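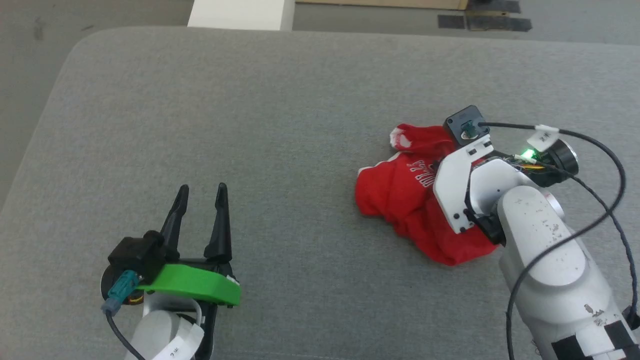 Surely by now, wrote a reader from Trarnance after our last issue, somebody could sell her a machine that puts the washing away, and she'd happily give up the dishwasher in trade. I've had her letter on my desk for weeks, partly because I agree with every word of it (we are a family of five and I haven't seen the bottom of the basket in years), and partly because the reply keeps getting longer.

The short of it is no, not yet, though it's closer than I would have guessed. I spent most of a day at Grevano, where they've been teaching a pair of robot arms to deal with clothes, and I came home with a new respect for my own thumbs. A shirt is a terrible thing to hand a machine! A mug stays the same shape whichever way you pick it up. A shirt has a new shape every time it lands, and the sleeve you want is usually underneath something.

So a great deal of the work is in the very first move, finding an edge or a fold and getting a fingertip beneath it. The red jersey on the grey padded surface had landed in a proper heap, the way my youngest leaves hers, and one gripper had its pointed end in under a raised fold while the other stood open with nothing in it. I caught myself leaning forward, as you do when a toddler is working on a button. 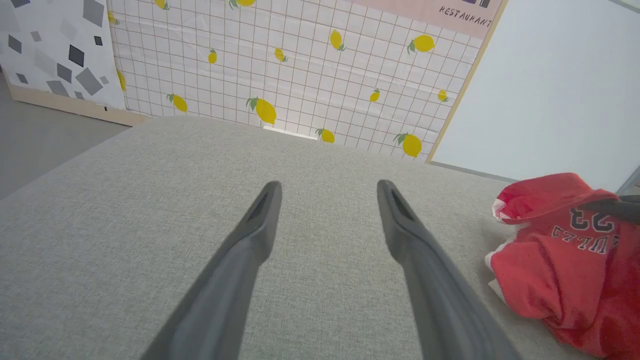
What 300 tries will buy you

Grevano keeps a tally, bless them. Their best run so far was on plain tea towels, laid out one at a time, and the arms managed a fold they were willing to count in 282 tries out of 300. Shirts are well behind that, and fitted sheets they wouldn't discuss. A single T-shirt can take more than 40 seconds, and then there's the rest of the load waiting.

Erneo, down the road, has gone after shop work instead, where the stock is all one size and somebody has already turned it right side out. They hope to have 3 units in a uniform store by April. I'd love to see it, and I'll write again once I have.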